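Product Review: Cludar Path and Patio Light
Grounds Equipment Office, Iretti Gardens
September 2021

The Office reviewed the Cludar low-voltage path light for use beside walks and sitting areas. The units were bought at the regular price from Brillia and installed by our own staff.
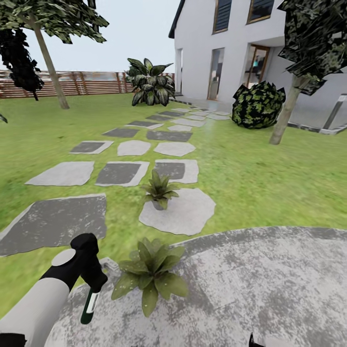 Installation took less time than the printed guide allows. The cable must be buried before the posts are set, and the guide places this step too late. Where a round patio meets the grass, as with the gray one shown, the cable should follow the curve on the lawn side. Planting beds need a wider gap.

Light output is even and does not trouble the eye at walking height. The cap sheds leaves well. 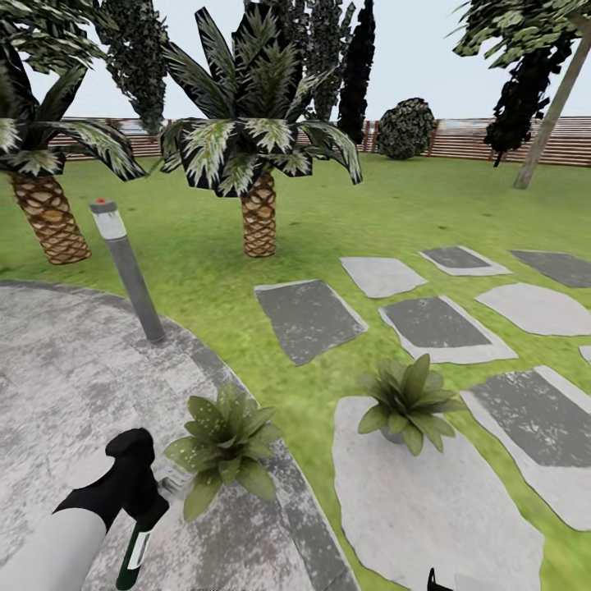

Iason Bakalis wrote in reply to our draft that the timer loses its setting after a power cut, and that two of his units had to be reset by hand. We found the same fault.

The supplied stake is the weakest part. It works loose in soft soil.

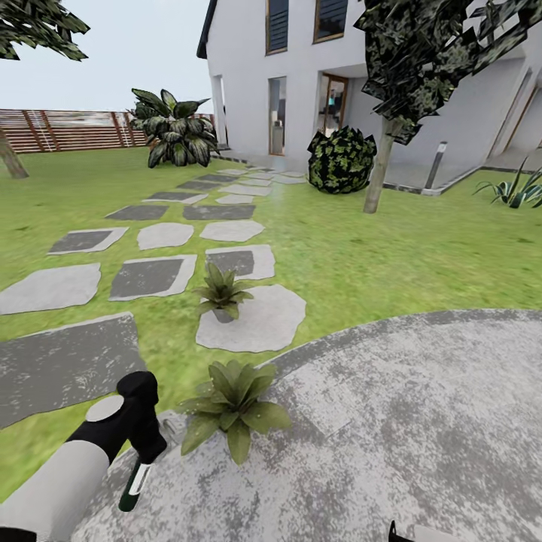
A longer stake is sold separately and should be ordered at the outset. Low, broad-leaved plants such as the one at the rim of the patio will hide the base without blocking the lamp. Taller growth requires trimming.

The Thomas transformer ran 80 nights without a failure.

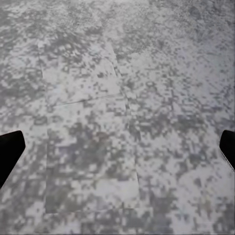 It is rated for outdoor use but is best mounted under cover. The Office approves the light for purchase, with the longer stake. Rating: 3 out of 5.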